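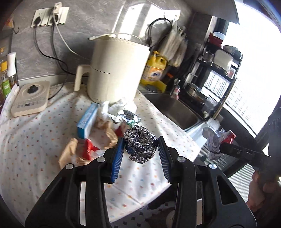
Patterned tablecloth on a kitchen table, with foil and packets on it

Skurnilstead printed table cover -- small all-over print

Ref 1752. White ground, tiny motifs in orange, red, blue and brown. For everyday kitchen tables, not best dining. Busy little pattern so crumbs and tea spots don't shout at you between washes.

In stock. Usually goes out same day if ordered before 2 in the afternoon.

What it's for
Breakfast, baking, homework, unpacking the shopping. Anything that ends with a table full of wrappers and paper bags. Drapes soft, folds soft, will ruck up if you drag things across it. Pull it straight and carry on.

Sizes
Small square -- two people, or a side table
Medium oblong -- seats four
Large oblong -- seats six, decent overhang
Round -- back in March

Measure the top first, then add the drop you want on each side. Lots of people forget to double it. If you are between sizes go up. Small square can also be laid cornerwise on a bigger table, looks nice and leaves the wood showing at the ends.

Fabric
Woven cotton, hemmed all four sides. No backing, no coating. It is NOT wipe clean, please don't order it thinking it is. For wipe clean see the Drindex range, ref 691.

Washing
Machine wash warm with similar colours. First wash on its own please. Line dry or low tumble. Iron on the back while slighty damp. No bleach. Allow a little shrinkage first time round, we cut them generous for that reason.
Grease marks -- washing up liquid, cold water, leave it a bit, then wash as normal.
Not heatproof. Use a mat under pans, and under anything on the worktop that gets hot underneath.

Matching bits
Napkins, same print, sold in packs
Apron, same print, one size
Tea towel in plain red or plain blue (the Paladari ones, very absorbant)
Table pad to go underneath -- cut to size, ask us

Delivery and returns
Orders over £25 post free, mainland only. Islands, we'll quote you. Returns fine if unwashed and still folded. Cut pads can't come back.

Trade and holiday lets
Better price by the bale, email Aba Fiadzo in the office with sizes and how many. Samples of the cloth are free but we only send one per address. Please say which print, we get a lot of emails that just say "the spotty one" and this isn't spotty.

Customer notes
"Second one of these, first still going but faded along the fold." -- Everaldo Teixeira
"Bit creased out of the packet. Fine after an iron. Colours nice." -- Shengli Tan
"Ordered medium, should have gone large. Swapped no bother." -- Venkatesh Rao

Also in this print: cushion cover, peg bag, bread bag (low stock)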